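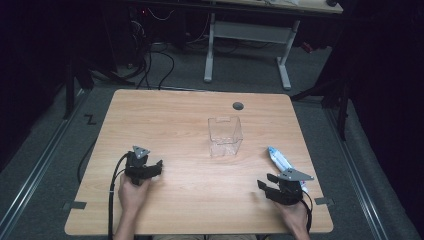 The Lollutach table in pale oak, with a clear box and a white and blue tube on top.

I bought the Lollutach work table in November to replace a folding one that had started to sag. I paid 689 for it at Mallitz, delivery included. It isn't cheap for a small table, so I wanted to use it for a while before writing this.

The top is light wood with a quiet grain and rounded corners. The corners matter in my house because the walkway past it is narrow and I used to catch my hip on the old one. The surface wipes clean with a damp cloth. I left a coffee ring overnight once and it came off in the morning — a faint mark stayed for a day or so, then I stopped noticing it.

There is one round grommet hole near an edge. It takes a lamp cord and a phone charger. A thick power plug won't go through, so you have to feed the other end.

Assembly took me 70 minutes working alone. The manual has 18 steps and two of them could have been one. My neighbor Usha Sundaram has the Faro, which is a bit bigger and went together faster, but I find hers wobbles when you lean on it. Mine doesn't, even on carpet.

My complaint is storage. There is no drawer, so small things end up on top. A clear open box handles most of it.

I'd buy it again, though I would wait for a sale.

Review by Guilan Qin | Contact | Copyright Magbanua Home Reviews | Back to top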